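Sorting drink containers for the refund depot: caps, cartons and the odd ones out

Community help / Home and garage / Recycling and waste

Posted by Caoimhe Gilmartin, 6 October 2026

I have taken over the container refund collection for our block of units and would like to get the sorting right before the first load goes in. The previous arrangement was one large bag for everything, emptied at the depot by whoever had a car that week. The depot operator asked us to pre-sort, as mixed bags slow down their counter.

The stream is mostly small plastic water bottles, with some soft drink bottles and a smaller number of juice and milk cartons of the lunchbox size. Glass is handled separately and is outside this post. Our target is 1,000 containers per trip, which fills the back of a small wagon if the bottles keep their shape. I would like to fit more without creating problems at the other end.

What I need to know:

Whether caps stay on or come off.
Whether the small drink cartons can travel in the same bag as the bottles.
Whether bottles should be crushed, and if so how.
Whether labels have to be removed. Peeling them takes longer than all the other steps combined.

I have read the leaflet from the depot. It covers eligibility in detail and preparation in one line ("clean and empty"), so it does not settle any of the above.

2 replies

Gemma Mancuso

I ran the collection for a sports club for several seasons and we had 2,561 containers through in our busiest month. What follows is the procedure we settled on. Rules differ between depots and between states or provinces, so ring yours on the cap question before committing to anything.

Work on a table, at standing height, with a pale surface. Leftover liquid and stray caps are easier to spot on a light colour than on a dark bench or a concrete floor. Put up some kind of barrier on the back and sides. Empty bottles roll, and a table with three closed sides saves a good deal of bending. Old display panels, offcuts of board or a cut-down carton will all do.

Step 1. Tip out a small batch

Put only a handful of containers on the table at a time. Large heaps hide the cartons, and a carton that goes through with the bottles has to be dug out again at the counter. Lay everything on its side and spread it out until nothing is touching. Orientation does not matter at this stage. What matters is that each cap and each label can be checked without picking the item up.

A batch of four plastic bottles and one boxed drink is a fair working size for someone starting out. The carton is the item to remove first. It is smaller than the bottles and easily lost beside them.
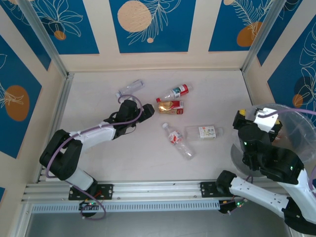

Step 2. Pull the cartons

Cartons go in their own bag. They are a different material from the bottles and most depots count them on a separate line. Push the straw back inside if there is one, or bin it. Press the carton flat only if your depot accepts flattened cartons. Ours did not, as the barcode had to be readable across a flat, uncreased face.

Step 3. Check for liquid

Hold each bottle up by the base and look through it. A few drops are fine. Anything that runs when the bottle is tilted gets tipped out. Sugary drinks need a quick rinse with cold water, then drain upside down in a rack. Skipping the rinse is tolerable in winter. In warm weather the bag will have ants in it by the next morning.

Step 4. Caps

Our depot wanted caps off and collected in a bucket. Many now want them left on. There is a mechanical consequence either way. A bottle with the cap tightened holds air and will not compress, so it occupies its full volume in the bag. With the cap off, a stacked bag settles under its own weight and you gain a useful amount of space. If caps must stay on, loosen the cap, squeeze the bottle gently from the sides to expel some air, and retighten.

Do not sort bottles by cap colour. Red caps and white caps went in together for us, and I have not heard of a depot that required otherwise.

Step 5. Labels

Leave them on. The barcode is printed on the label, and automated counters read it to confirm that the container is eligible. A bottle with no label may be rejected or sent to manual inspection. You can stop peeling immediately.

Step 6. Bag and tag

We used bags of 500 for small bottles. That is bulky, although one adult can carry it. Write the count on a paper tag and tie it to the neck of the bag. Keep a matching sheet. If the depot total and your total differ, you then know which bag to query.

On crushing: do not stamp on them end to end. A bottle flattened along its length usually remains readable. One crushed into a disc usually does not.

Ezequiel Sarmiento

Agree with most of the above. Two corrections.

The rack in step 3 is unnecessary for plain water bottles. They can go straight in the bag provided they have been emptied. I only rack soft drink and juice.

Bags of 500 are too large if you have stairs. We went to half that and the splitting stopped. The bags we buy are sold as Jundier heavy duty and they are adequate, though the drawstring is poor – tie the neck with twine. Before those we had Karnell liners, which were thinner and tore on the cap threads.

For the wagon, load the cartons last. They are dense compared with bottles and will crease if they end up at the bottom.

Caoimhe Gilmartin

Thank you both. I rang the depot. Caps on, labels on, cartons separate, lengthwise flattening is acceptable for bottles but not for cartons. They also asked that any container without a barcode be kept in a small bag of its own and handed over at the counter.

I have cleared a trestle in the bin room and will use the smaller bags, as we have two flights down to the car park. Peeling has ceased.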